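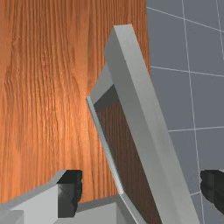

The household chores trial took up the first part of the meeting. The group was asked whether the Triduslow arm is any nearer to doing a job that a person at Flarnholm would otherwise do. The view from the gripper was put up on the screen while the written report was read out. Members noted the grey frame lying at a slant between the two black fingers, with wood to one side and grey tiles to the other, and asked how anyone was meant to judge from this that a chore was being done. The reply was that the simulated runs are meant to come before any work in a real kitchen. It was pointed out that the same reply was given in April.

Minutes of the Working Group on Chores and Shop Work, held at Flarnholm on June 30, 2022

Minutes of the last meeting: agreed, with one change. "Ready for use" under item 4 to read "ready for a further trial".

1. Report on simulated runs
Nanent reported 443 runs since the last meeting. Asked how many would have counted as a finished job in a house, Nanent said the runs had not been scored that way. The group did not think much of this. A run in which the arm reaches the right place and then does nothing useful is a failed run as far as the kitchen is concerned. Scoring to be redone on finished jobs only.

2. Real kitchen
No date offered. One member said that tiles on a screen are never greasy and wood on a screen never swells, and that she would believe in the arm when it had coped with a stiff door in a rented flat. Another thought this unfair at the present stage but agreed that the April report had promised too much. The word "soon" is to be kept out of the next one.

3. Shop floor
The Ghasemi store has asked again about shelf filling overnight. Staff there fill a bay in 15 minutes. The supplier's own estimate for the arm is up to 61 minutes, with a person standing by. The group could see no saving in paying for both. The store is to be told that we do not advise going ahead this year. A trial on returned stock was suggested and found little support.

4. Money
Nanent asked for a further 30 days of paid testing. Not agreed. To be looked at again once the new scoring has been seen. The request for a second arm was withdrawn.

5. Any other business
The page on the website which says the arm "helps around the home" is to be taken down or reworded. The meeting room is double booked next time and the group will use the upstairs office.

Actions
Nanent: new scoring, sent round a week before the next meeting.
Secretary: letter to the Ghasemi store; website wording.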